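Walking the Niven: a route planner on distances, ferries and where to sleep

The planner who lays out self-guided walking holidays along the Niven valley works from an office in Surkport, two streets from the ferry slip. The firm, Cenel, sells one route. It starts inland at Wileck and ends on the coast.

"People ask for the total length first," the planner said. "I give them the daily stages. The longest is 15 miles and it has no shop on it."

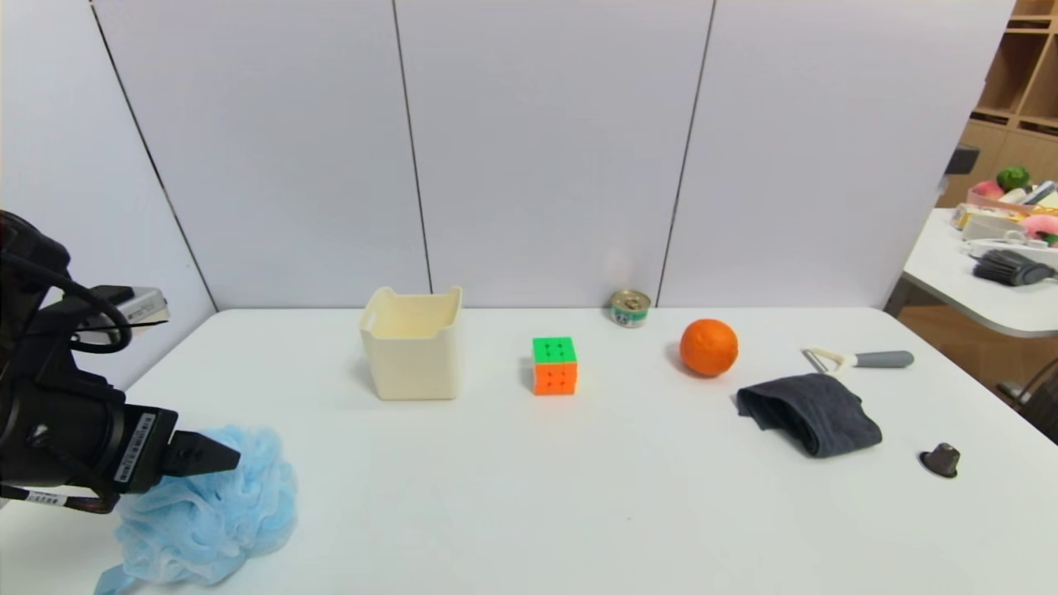
Light blue bath pouf and a cream bin on a white table.

The high point is around 800 feet, on the moor above Wileck. The planner does not consider it a climb. "The gradient is gentle. The surface is the problem. It's peat for two miles, and in April you add an hour."

Most bookings fall between May and September. Outside those months the river ferry runs on request, and walkers must call the evening before. 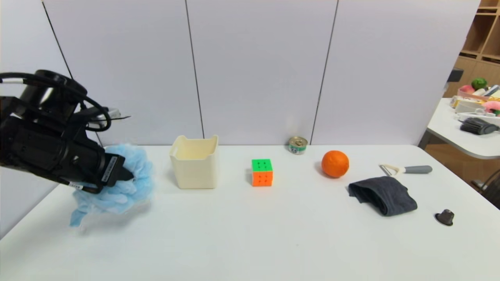
"The last crossing is at 5 p.m.," the planner said. "Miss it and the road bridge adds 13 miles. We print that on the map, in red, and we still get the phone call."

Lodging is limited. The inn at the halfway point has 13 rooms and takes no single-night bookings in August, so the August version of the route includes a rest day there.
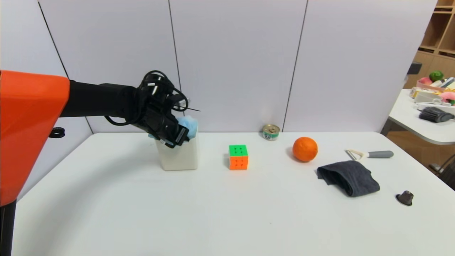 What to carry

Cenel moves one bag per person between stops. Bags have to be in the hall by 8:30 a.m. The day pack stays with the walker, and the planner's list for it is short: waterproofs, map, water, lunch, a dry pair of socks.

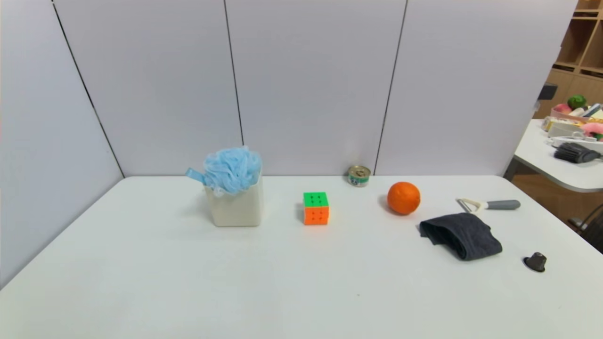 Toiletries go in the transferred bag. The planner recommends small bottles, as two of the guesthouses have only a narrow shelf by the shower. Bulky things cause the most trouble. A mesh bath pouf, put into a square container, still mounds up over the rim, and it does much the same in a wash bag. "Take a flannel," the planner said. "It folds."

Next season's stage times will be revised for the new footbridge below the moor, which takes 20 minutes off the second day.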